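Ticket: Guest Wi-Fi drops every half hour, Indlow branch
Status: Resolved (watching it)
Priority: Medium, raised to High by the people who wanted to watch videos at lunch
Opened: 23 June 2021
Site: Stonano, Indlow, ground floor
Equipment: Pumia access point, ceiling mounted; Xolalpa router in the cupboard by the stairs

Problem as reported
"Internet is down." Then, four minutes later, "Internet is back." Then, half an hour after that, "Internet is down." This went on until someone sent the whole lot as one ticket, for which I am grateful.

Log entry 1
Asked whether it was the internet or the Wi-Fi. Was told "both." Asked for one wired machine to be checked during a drop. Wired machine was fine. So it is the Wi-Fi.

Log entry 2
Restarted the access point remotely. Worked perfectly for 30 minutes, long enough for me to close the ticket. Reopened the ticket.

Log entry 3
Pulled the logs off the access point. Every drop has the same pattern: clients get kicked, the radio goes quiet, it comes back on a different channel, clients limp home one at a time. Phones return first. The printer returns when it feels like it.

Log entry 4
Turned off automatic channel selection and pinned the 5 GHz radio to one channel. Drops continued, now without the channel change, so at least they were tidier. Put the setting back.

Log entry 5
Checked the address pool on the router. Guest network was set to hand out 20 addresses, with a lease time of 30 minutes. The site had told me they get "a few" guests. The device list had 200 entries for the month of October alone, and that was before they put the password on the wall. Phones were asking to renew, being refused, and falling off. This also explains why restarting helped: it cleared the line and let a new crowd in.

Still doesn't explain the radio going quiet. Two faults, then. Lovely.

Log entry 6
Site visit. The access point was powered from an old injector sharing an extension lead with the kettle. I have written "kettle" in the cause field and the system would not accept it, so the cause field says "Power – other."

Moved the injector to its own outlet. Widened the pool to 200 addresses, lease time set to 3 hours. Walked the ground floor with a laptop running a continuous ping and got no losses from the stairs to the far end.

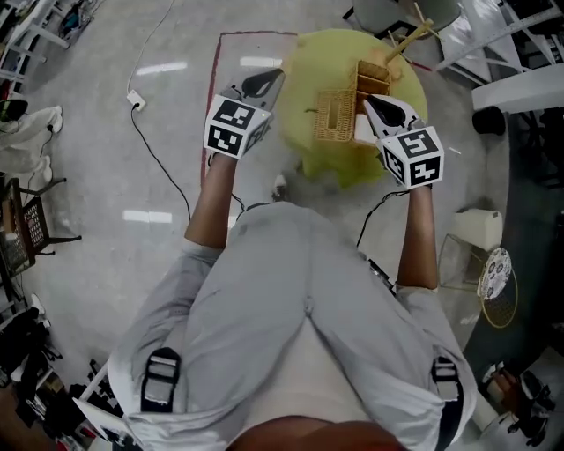

Attachment 1: ground floor, round table with the green cloth and the wicker tissue box.

Signal at the table was good, and stayed good with the kettle on. I boiled it 3 times to be sure and was offered tea on none of them.

Log entry 7
No drops overnight. Printer has rejoined under a new name and is being left alone.

Outstanding
– Replace the injector. The current one hums.
– Label the outlet by the stairs so the kettle doesn't move in.
– Change the guest password and take the old one off the wall.
– Update the site plan, which still shows the access point in a room that was knocked through before my time.

Please reply to this ticket if the drops come back. Include the time, the device, and whether anyone was making a hot drink.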